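The Longest Breakfast of the Year

By Talha Orakzai
August
12 comments | 88 shares

The first thing you notice in Dondar on the morning of the harvest breakfast is the smell. It gets to you before the light does. Somebody on the next street has been roasting barley since 4, and it comes in under the door and up the stairs and sits on the end of your bed until you give in and go looking for your shoes.

I had come up the valley the evening before with a small bag and a bad map, and I'd been told to sleep early. I didn't, of course. The whole town was up, carrying benches. Every house in Dondar lends its benches for the breakfast, and every bench has a family name painted on the underside, and so the night before is one long, happy parade of furniture moving downhill in the dark with legs pointing at the stars.

The breakfast marks the end of the barley harvest, and it has been held in the same street for 117 years. The street is called Risilia, after the stream that used to run down the middle of it and now runs underneath. You can still hear the water if you put your ear to one of the grates, and children do, all morning long, lying flat on their stomachs in their best clothes. Their parents have given up complaining. Their parents did it too.

Tables go end to end from the mill at the top to the bridge at the bottom. They set 180 places, and that number doesn't change, however many people come. If your family has grown, you share a plate. If it has shrunk, you invite somebody off the road. I was somebody off the road, and I have never been so pleased about it.

What do you eat? Oh, everything. You start with a sour barley porridge, thin enough to drink, with a spoonful of brown butter dropped in at the last second so that it hisses. Then flatbread, torn and never cut, because a knife isn't allowed on the table until the oldest person present has eaten. Then onions cooked down so long they've gone the color of old leather, eggs baked in their shells in the ashes, soft white cheese with bruised mint, and plums. The plums are the only sweet thing on the table, and they come out very late, and I watched grown adults hide them in their sleeves.

The bread is the part people will argue over. There are two ways to make it, uphill and downhill. Uphill bread is rested overnight and comes out with big blistered bubbles. Downhill bread is rolled thin and cooked fast, and has a snap to it. Families from the two ends of the street marry each other all the time, and the bread question is settled (or not settled) in the first year.

"My grandmother was uphill and she married down," Keerthana Joseph told me, passing me a piece of each and watching my face closely. "She made both for fifty years and never told my grandfather which one she liked." The Joseph bench is near the bridge, so I said I preferred the downhill. Then I walked up to the mill end and said the opposite. I stand by both answers.
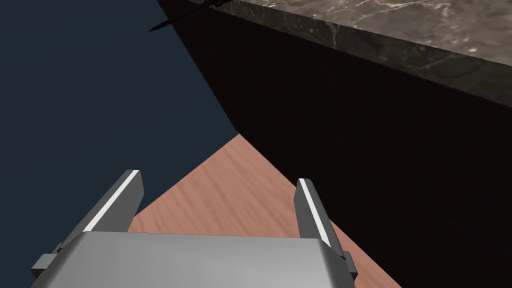
According to Murali Rai, the breakfast was a much quieter affair when he was a boy. People ate, the elders blessed the seed grain, and by midmorning the benches were going back up the hill. The singing came later, he thinks with the families who moved over from the next valley, and at first there was some grumbling about it. Now he can't imagine the day without it, and he has been known to start the first song himself if things are getting slow.

And what singing! It begins at the bridge with a low line, just a few voices, almost a hum. The next table picks it up, and the next, and it travels uphill along the street like somebody walking. By the time it reaches the mill, the bridge end has already started the second verse, so for a few minutes the whole street is singing two different things at once and it fits together perfectly. I asked three people what the words meant and got three translations. One was about rain. One was about a goat. The third made the person telling me blush, and I was sent off to get more porridge.

After the singing comes the seed grain. A bowl of the new barley is carried along the tables, and each person takes a pinch and drops it into the lap of the neighbor on the left. By the end everyone has a little grain in their clothes, and you are supposed to leave it there until you get home. Tsegereda Kumsa, on my right, gave me far more than a pinch. For the road, she said, and then she put a plum in my pocket too.

The benches went back uphill in the early afternoon, slower than they had come down, with small children asleep on a few of them. I helped with one, and I'm fairly sure I took it to the wrong house. A woman turned it over, read the name, laughed out loud and pointed me back the way I'd come – all the way back, to the bridge.

I found barley in my cuffs for days. There is still some in the bottom of that bag, and I haven't shaken it out.

Share this story | Comments (12)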